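理网线和小黑盒的一点心得

分类:家居收纳 / 书房
作者:Kartini Ismail
2025年3月30日 星期日

上回写完厨房抽屉,好几位留言问我电视柜后面那一团线怎么办。唉,我家那团线真的忍了很久!路由器、机顶盒、门铃主机,再加上几个巴掌大的小黑盒子,全挤在柜子后面,每次扫地机一钻进去就卡住。这个周末终于下决心整了一遍,把顺手的办法记下来。

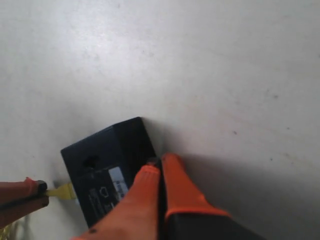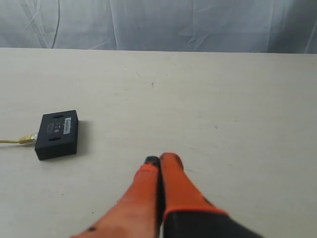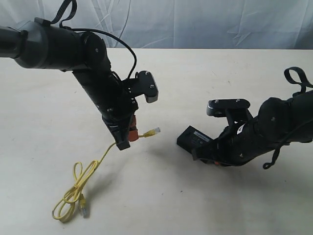 浅色台面上的小东西:前两张看小黑盒,最后一张左下方盘着的是黄色网线。

先说台面。理线千万别趴在柜子后面理,我试过,腰疼三天。能拆的都拆下来,拿到一张宽一点的桌子上,最好是浅色的,黑盒子、黄线放上去一眼就找得到,掉了颗小螺丝也看得见。我以前在深色的餐桌布上弄,扎带找了半天,原来就在手边(气死)。

拆之前拍照,拍照,拍照!哪根线插哪个口,手机拍两张,一张远的一张近的。盒子上的贴纸也凑近拍一张,那些字小得要命,装回柜子后面就再也别想看清了。我专门在手机里建了个相册叫“线”,已经存了16张,换宽带的时候师傅问我型号,翻出来就能报,特别有面子。

拔网线的时候捏住水晶头,先按下那个小卡舌再往外抽,别揪着线拽。卡舌断了的线插回去会松,一碰就掉网,我家老大上网课时掉过一次,那个表情我现在还记得。断了卡舌的,要么重新压一个头,要么就别再用在天天要动的地方了。

接下来是盘线。网线绕在手掌上一圈一圈缠得死紧,看着整齐,其实下次打开全是拧的。我现在是这样盘:一头放桌上,另一只手顺着线自己的弯来,圈大一点,饭碗口那么大就行,绕到觉得它要拧了,就反手绕一圈,再正着绕。收尾用魔术贴扎带,松松地绕两道。尼龙扎带我只用在固定不动的地方,剪的时候太容易剪到线皮了,这个亏我吃过。

扁的那种线要另外讲一句。它贴墙角、过门缝很好用,可是怕硬折,转弯的地方留个小弧度,别压出死印子。

颜色也是个好帮手。我把全家的网线大致分了一下,黄的归路由器,蓝的归书房,灰的归客厅。不用为了这个去买新线,手上有什么颜色就先定什么颜色,同色的再贴个小标签。标签我贴在离插头一指宽的地方,两头都贴,写一样的字。只贴一头等于没贴,到了另外那头还是要猜。我用的是Pliment的布面标签纸,圆珠笔就能写,撕下来也没留什么胶。家里有纸胶带的话,用纸胶带先顶着也行。

小黑盒怎么放?我的习惯是贴纸朝外,插口朝旁边,线出来以后先平着走一小段再往下垂。直接吊着的话,插头那里老受力。散热孔别盖住,更别图省事用双面胶把两个盒子叠着粘。我在柜板背面钉了一条Lukumden的网格挂板,盒子用魔术贴绑上去,地上就空出来了,拖把能伸到底,爽!

收起来的备用线,我留了4根:两根短的,一根中等的,一根特别长的,过年把电脑搬到客厅时用。其余的送人了。数下来之前居然囤了11根,好多还是换机顶盒时附送的,袋子都没拆。备用线一根一袋,封口袋外面写长度,单位写厘米,比如“300”就是三米,不用打开量。袋子竖着插在鞋盒里,像插唱片那样翻着找。

灰尘嘛,断电以后用软毛刷扫插口,刷不动的用干布包着竹签头轻轻带一下。不要喷水,湿巾也先别拿。

装回去的顺序,我是先放盒子,再插网线,最后插电源。全部亮灯以后别急着关柜门,用手机连一下试试,再让扫地机进去跑一圈。

有人问我柜门后面要不要打孔走线,这个我还没弄,开孔器打算五月跟邻居借,弄好了再来写。你家要是有又长又硬、怎么盘都弹开的老网线,也欢迎在下面说说你是怎么治它的,我手上正好还有一根。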